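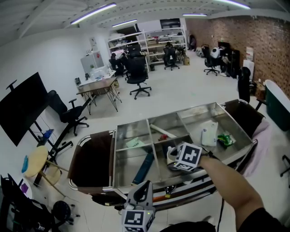
2. Sortierwagen und Arbeitsraum

Startseite | Projekte | Berichte | Kontakt

Kategorie: Zwischenberichte / Förderlinie Werkstatt

Stand: 17. Juni. Der Edelstahlwagen aus dem Teilprojekt Kivcombe ist seit April in Benutzung. Der Metalleinsatz ist durch zwei Trennbleche in Fächer geteilt. Lange Gegenstände liegen im mittleren Fach diagonal, längliche Schachteln quer am Rand, Flaschen oder Beutel rechts. Der Becher hat keinen festen Platz — eine Halterung ist bei Flaven angefragt.

Das Rohrgestell mit den dunkelbraunen Seitenteilen aus Stoff bleibt unverändert. Die Textilablage über der rechten Kante ist eine Zwischenlösung.

2.1 Raum
Die Fläche entlang der Ziegelwand bleibt dem Wagen vorbehalten. Die weißen Metallregale an der Rückwand werden nach dem Schema von Tello neu beschriftet; 32 Etiketten sind gedruckt, 5 fehlen.

2.2 Mittel
Abgerufen wurden bisher 1.806 Euro aus dem Sachmittelansatz von Kultus. Eine Umwidmung ist nicht vorgesehen.

2.3 Offene Punkte
— Höhe der Trennbleche festlegen
— Kabelführung am Wagen rechts klären
— Restliche Etiketten nachbestellen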